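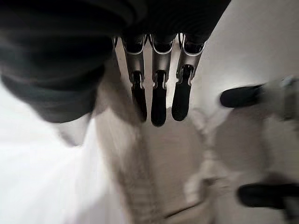 Reader's comment, copied over from the old version of this page: we followed the vendor's advice, put every printer on the "fully managed" plan, and our bill went up in the first quarter. Where did the savings go?

Fair question, and the one I get most. The savings were probably in the slide deck. This page shows how to work out what your office spends on printing before you let a supplier work it out for you, and how to read the proposal when it comes. You need a spreadsheet, access to your invoices, and a couple of afternoons. You don't need a consultant, and you don't need a free audit, at least to begin with.

Why I don't start with the free audit

A free print audit is a sales visit. The person doing it may be perfectly pleasant and good with a spreadsheet, but they work for a company that leases printers, and I have yet to read one that ended with "keep what you have." Have one done if you like. Just do your own first, so there's something to compare it with.

Step 1: List the machines

Walk the building. Don't rely on the asset register, which will have things on it that were thrown out and will be missing the little inkjet someone bought on a company card. For each machine, write down:

Make, model and serial number
Location, and who mostly uses it
Owned, leased or rented, and the end date if there is one
Lifetime page count, color and mono shown separately if the machine splits them

The page count is usually in the settings menu under something like Device Info, Counters or Usage. Some machines will only give it to you as a printed configuration page. Fine, print the page.

Write the time of day next to each reading. You'll be coming back for a second one and it helps to take both at the same point in the day.

Step 2: Take a second reading

Wait a full month, then read the counters again. Subtract. This is your real monthly volume, and it will not match anybody's estimate, including yours.

Pick an ordinary month. If your office does a huge mailing in March, don't measure in March and then multiply by twelve. Suppliers have been known to do this, and the annual figure that comes out will put you on a bigger machine than you need.

If two months look nothing alike, take a third. An average built on two odd months isn't worth much.

Step 3: Find the money

Print costs hide in more than one budget. Go through the last year of invoices and look for:

Lease or rental payments
Per-page or "click" charges
Minimum volume charges, sometimes called a base or a commitment
Toner and ink bought outside any contract
Paper
Repairs and call-out fees
Software licenses for print tracking or scan-to-folder
Freight or "supplies handling" fees

That last one annoys me. If toner is included in the contract, I don't see why getting it to the building should be a separate line, but it very often is.

Leave out staff time for now. Proposals love staff time. They'll say your IT people lose so many hours to printer problems, multiply by a salary, and call it a saving. Unless you plan to cut somebody's hours, none of that money is coming back. Put it on a separate tab if you want to see it, and keep it out of the total.

Step 4: Work out cost per page

Add the yearly costs for each machine and divide by its yearly pages. Do it by machine, and keep color and mono apart where the invoices allow. A single blended number for the whole office tells you very little, and it's the number a proposal will lead with.

In the last office I did this for, there were 9 machines. Of those, 5 carried nearly all the volume and 2 were barely used. The quiet pair cost the most per page by a long way, both on leases with a minimum charge. The supplier's fix was to replace the whole lot. The client's fix was to let two leases run out and not sign again. No new software was needed for that.

Step 5: Be careful with tracking software

At some point you'll be offered a dashboard. I've used the Bukex one and the Penberg one, and both do what they say on the counting side. You get pages by user, by department, by hour, with charts. Bukex is easier to set up. Penberg's exports are cleaner, though it did insist on calling every scanner a printer until I fixed the device types by hand.

What I doubt is the claim that seeing the data makes people print less. In my experience people look at the dashboard for a few weeks and then stop. If you want less color printing, change the default driver setting to mono and double-sided. It costs nothing and takes minutes. Do that before you buy anything, and then see how much of a problem is left for the software to solve.

Hold-and-release printing, where the job waits until you badge in at the machine, is a different matter. It does stop confidential pages from sitting in the tray, and it clears out jobs that were sent and forgotten. I'd pay for it in a medical or legal office. For a small team sharing one printer twenty feet away, I wouldn't.

Step 6: Read the proposal with your own numbers beside it

Now let the suppliers in. Give them your page volumes and ask for a price on those. Then check the following.

The baseline. Find the "current spend" figure. If it's higher than yours, ask for every line behind it. Staff time and "hidden costs" tend to live in there.

The minimum. If the monthly commitment is above your measured volume, you'll be paying for blank paper that stays in the cupboard. Ask for a commitment below your quietest month.

Overage. Pages above the commitment should cost the same as pages below it, or very close. Some contracts charge a good deal more.

Annual increases. The Bajwa contract I was sent to look over allowed a rise of up to 9 percent a year on the click rate, at their choice, in a clause on the second-to-last page. Over a 5-year term you can do the math, and you should do it before signing. Ask for a fixed rate or a low cap.

Length. Five years is long for office equipment. You'll hear that a shorter term raises the monthly price. It does. Ask for both prices in writing and compare the totals, including what you'd owe if you closed a location halfway through.

Renewal. Look for automatic renewal and the notice window. Put the date in a calendar that more than one person can see.

Security wording. "Secure print environment" means nothing by itself. Ask who installs firmware updates, how often, whether the hard drives are encrypted, and what happens to a drive when the machine leaves the building. If the answer is a brochure, ask again.

Step 7: Run a pilot if they'll let you

Ask for one floor or one department, on the real contract rates, with no obligation to extend. Skerncombe agreed to this when I asked, and another supplier told me pilots "don't reflect the full value of the solution." I took that as useful information.

During the pilot, keep reading the counters yourself. Compare them with the first invoice line by line. Errors I've found on first invoices include estimated readings used in place of real ones, color rates applied to mono pages, and a machine billed before it was plugged in.

Common problems

The counter won't show color and mono separately. Check the printed configuration report before giving up. Failing that, use toner purchases as a crude guide and mark the figure as a guess.

Finance can't split paper by department. Leave it as one total. Paper is rarely where the big money is, whatever the posters by the copier say.

The supplier says your volumes are wrong. Offer to read the counters together, and have your dated readings with you.

You're already locked in. Do steps 1 to 4 anyway. Then call and ask for the minimum to be lowered at the next anniversary. Some say yes straight away, and if they don't, you'll have the figures ready when the notice window opens.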